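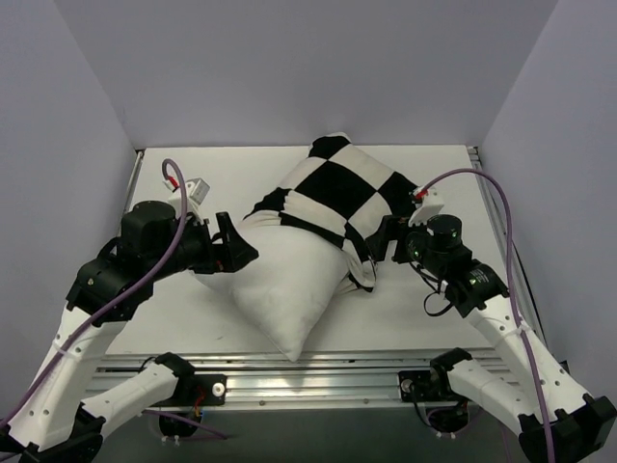

Grullby checked cushion cover, black / off-white

Big block check, open at one end, insert goes in from there. Cover only or with plain white insert, pick from the menu. Ref 2118.

Back in stock from December. 243 left at time of writing, last lot went quick so dont hang about.

Details
Pattern: large blocks, both colours. Blocks don't line up exactly the same on every cover, depends where the cloth was cut
Insert: plain white, sold separately under ref 471
Sewn for us by Jestetti

Getting the insert in
Bunch the cover up first, like a sock. Far corners of the insert go in first, push them right to the end, then work the cover down towards you a bit at a time. Last corner is always the fiddly one. Fold it over, tuck, then shake the whole thing and punch the corners out. Easier on a table than on your knee.

Washing
Cover 30 degrees, inside out, with darks or on its own. No tumble dryer. Iron on the back while still a bit damp. Insert: sponge clean only please, we've had two come back lumpy after a machine wash and can't swap those.

Postage
Covers go flat in a bag, inserts go boxed. Order both and they may turn up seperately. Order before 2 pm for same day dispatch.

Returns
Unwashed, with the label on. Put your order number in the parcel, FAO Smaranda Ciobanu.

Goes with: Toratitz throw (off-white), D'Amico floor cushion

Trade orders and fabric swatches, ask for Luminița Roman.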